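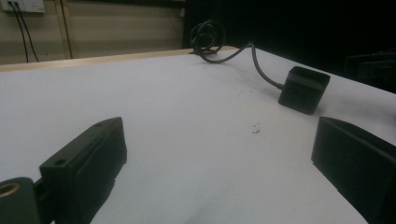
Don't get a white desk if you drink tea, was the advice in my inbox the day I mentioned I was buying one, and then a second message from the same reader saying get a dark one, you'll thank me.

Print this page | E-mail this page
Reading time: 2 minutes

Well. Bought the white one. Do drink tea. Four months in and the tea is not the problem, more on that further down.

The desk is the Flurkau, made by Clanico, the wide version, white top with pale wood along the edge. 1431 mm across, which is a silly number but there you go, and 757 mm high. Ordered from Vasbridge on a Thursday night when I should have been in bed. Writing this up quickly as I've had a few e-mails asking and I keep typing the same reply.

Delivery

Two boxes. The legs came first and the top came the week after, so for a week I had legs. Vasbridge did say this might happen, in small grey writing on the order page. Driver was nice, left it inside the porch, didn't offer to take it upstairs and I didn't ask. The top is HEAVY. Get someone to help. I did it on my own, one stair at a time with a blanket under it, and there's a mark on the landing wall now.

Lots of cardboard, not much plastic. Good. Recycling wouldn't take it all in one go.

Putting it together

Not bad. Pictures only, no words, and one of them is plainly upside down (the cross bar, if you're stuck on the cross bar, turn the sheet round). Allen key in the bag but it's a short one and hurts your palm, use your own if you have one. The holes under the top lined up first time. I was braced for that bit, my last desk was a Tahiri and I had to redrill it.

Don't tighten anything til it's standing up. The leaflet has you tighten as you go and I ended up with one leg off the floor and had to loosen the lot and start over. Wasted an evening.

The feet screw in and out to level it. My floor is awful, old boards, slopes to the window. Took a bit of crawling but it sits flat now. A pen stays where you put it.

Using it

Size first, that's what most of you asked about. It's big enough. Laptop, a pad of paper, mug, lamp, and still space to push things aside and do something else. I do my sewing on it at weekends and the machine fits without clearing the work stuff off. On the old one everything had to go on the bed.

Height is fixed. 757 is a touch high for me, I'm not tall, so chair goes up and feet go on a box file. If you're tall you'll be happy. If you're short, check first, measure the thing you're sitting at now. I didn't. Clanico do make one that goes up and down but it's a lot more and the motor puts me off, one more thing to break.

Wobble: a bit. Side to side, none. Front to back you can make it move if you lean on it and type hard. Up against a wall it stops. In the middle of a room I think it would annoy me.

No drawers, no cable hole. The cables are my main moan. Everything goes off the back and hangs there. I've got a strip stuck underneath with those sticky hooks and the hooks keep letting go, I think the underside is a bit rough and they don't grip. Anything small with a lead on it gets dragged backwards by the weight of its own cable.
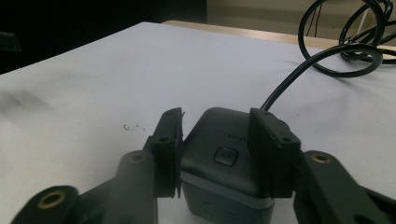

A cable tray would fix most of it, and Clanico sell one, but it's made for the other desk and the screws are in the wrong place. I asked. Vasbridge said it would fit, Clanico said it wouldn't, I belive Clanico. Will probably drill my own holes when I've got the nerve.

The white top, then. Tea wipes off. Coffee wipes off if you get to it the same day. Turmeric doesn't, don't eat curry at your desk (I have a faint yellow patch, it lives under the mouse mat). Pencil comes off with a rubber. Biro, needs a bit of a scrub with washing up liquid. What really shows is dust and hair and every crumb. I wipe it most mornings now and never used to wipe the old brown one at all, so maybe that says more about the old brown one.

Glare is the other thing. I hadn't thought of it. Desk is by a south window and in August, mid afternoon, the top throws the light straight up at you. Blind down from 2 till tea time. Had headaches before I worked out what it was. If your window faces north you can skip this paragraph.

The edge is nice. Smooth on the wrists, no sharp corner digging in, and that was the worst part of the Tahiri. It's the bit that gets the knocks as well and so far it's taken them fine.

Returns

You get 30 days at Vasbridge but you have to send it back in the boxes it came in, so don't flatten them straight off like I did. I wasn't going to return it but I'd of liked the choice.

Should you buy it

If you want a plain big desk and have a wall to push it against, yes. I'd buy it again. If you've got a lot of kit with a lot of leads, look for one with a hole in the back. If you're short, sit at one first. Tahiri is cheaper and I wouldn't go back.

Will update when I've done the tray.

Print this page | E-mail this page

Comments

Thanks for this, the cross bar tip saved me. Had it on wrong for an hour and was about to ring them.

Is the top the same on the narrow one? Vasbridge only show the wide one in the photos and I've got a small alcove.

Same top I think, reply to above. We have the narrow in my daughter's room. Felt tip came off with a baby wipe, nail varnish did not.

Mine came with a foot missing and Clanico posted one out, took ages but no fuss. Agree about the wobble. Wall sorted it.

Try screw-in hooks for the cables, short ones, and put a bit of tape on the drill bit so you don't go right through the top. The sticky ones are useless on anything.

Still say you should have got the dark one.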